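2022-02-14

Desk tools bench, notebook. Carrying on from the December pages.

Went back to the writing samples this morning. The Trevaskis refill has been giving a thin line at the start of every stroke and I wanted to know if that was the refill or the paper. Swapped the paper first. Same pad size, smoother stock, the Cakel sheets from the second drawer. The thin start is still there on the Cakel but shorter. On the rougher Clisholm stock it runs nearly the width of a letter. So the paper matters, and the refill is still the main suspect.

Line total for the Trevaskis refill is now 3,297. The Cuvard one is at 3,838 and has not skipped since we changed the batch. Both totals are in the log sheet, initialed. If you add lines, write the new total on the sheet before you put the pen down, please. Last week I found a gap and had to redo a page.

Cleared the table after that. The sample pads go back in the flat box, face down, with a blank sheet between each one so the ink does not mark the next page. Scrap paper in the bin by the door. Wiped the top with the damp cloth and then a dry one. There was a gray smear near the front that I took for ink, but it came off with water, so probably pencil from the ruled guides.

Only the pen and the cup stay out. The cup is where pens live between runs. We agreed on this in December and it has slipped a bit, with pens left in drawers and on the shelf with the tape. 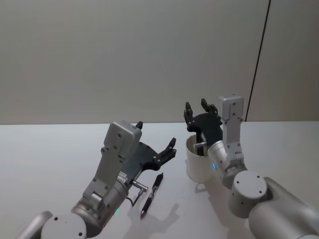
Desk Tools Group / Bench Notebook / Room 74

The pen is the black one with the dark red section in the middle and the silver clip. It is easy to mix up with the plain black ones in a drawer, so go by the red. Cap goes back on the writing end before it goes in the cup. I store them tip up for now. Tip down would keep ink at the point, but then a leak ends up in the bottom of the cup and on every other pen in there. We had that once with the Clisholm samples and it took a whole roll of towel.

White cup is fine for this. Ink shows on it right away, and it wipes clean. I would still like a heavier one, as a light cup tips when the pens all lean the same way.

Tried 3 start-up scribbles before the first counted line, to see if the thin start goes away. It does on the Cakel paper. On Clisholm it comes back after a pause of a minute or so. Not counted in the total, but noted in the margin.

To do:
Repeat the pause test on Cakel with the cap on between lines.
Order more Clisholm pads, down to the last one.
Label the flat box on the short side so it can be read on the shelf.
Ask purchasing if the Cuvard refill comes in the wider size.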